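Infrastructure & Trade

Wotlow rail link opens to freight, and the hill towns can hardly wait

October 25, 2019

The first freight train on the new Prardale–Wotlow line is due to leave the Prardale yards on Monday morning, and if you have followed this project for as long as we have, you will know what a thrill it is to write that sentence!

The cross-border line runs 287 kilometers through some of the toughest country in the region, with 22 tunnels and a long bridge over the Kovács gorge that engineers once said could never be paid for. It was paid for, by two governments that were barely on speaking terms when the talks began. Both sides signed the final customs agreement in September, and the last safety checks wrapped up this week.

"I grew up an hour from the border and we never saw a train," said Candela Peñalver, who led the Prardale side of the trade talks. "Now a farmer up there can load a wagon in the evening and have it at the port the next day. I still get goosebumps."

Under the deal, goods will be checked once, at Wotlow, instead of at both ends. That is a huge change for small shippers, who have been stuck with long lines of trucks and two sets of forms – sometimes three in the busy season. The savings should show up first in fresh fruit and dairy, where a lost day means a lost load.

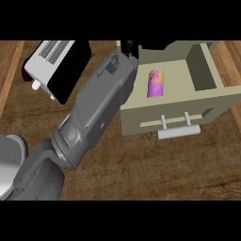 A gray robot arm over a brown wooden surface, in a computer rendering.

The money side has held up better than many expected. Neither country borrowed from outside lenders, and the loan from the joint development fund is spread over 30 years, with payments tied to traffic on the line. Critics in both parliaments have asked what happens if that traffic never comes. It's a fair question, and the first yearly report will be worth reading closely.

For now the early signs are great. Jarkirix, the company that will run the yards at both ends, has hired 300 people, most of them from towns along the route, and it has promised to publish its freight rates every month. Local leaders pushed hard for that promise and they deserve a lot of credit for getting it in writing.

Kinga Csizmadia, the mayor of Wotlow, wants passenger trains next. "Freight is wonderful, but my neighbors have cousins on the other side," she said. "They want to go to weddings!"

Talks on a passenger service are set to start in the spring. Monday's train leaves Prardale at 7 a.m., and the public is welcome on the east platform.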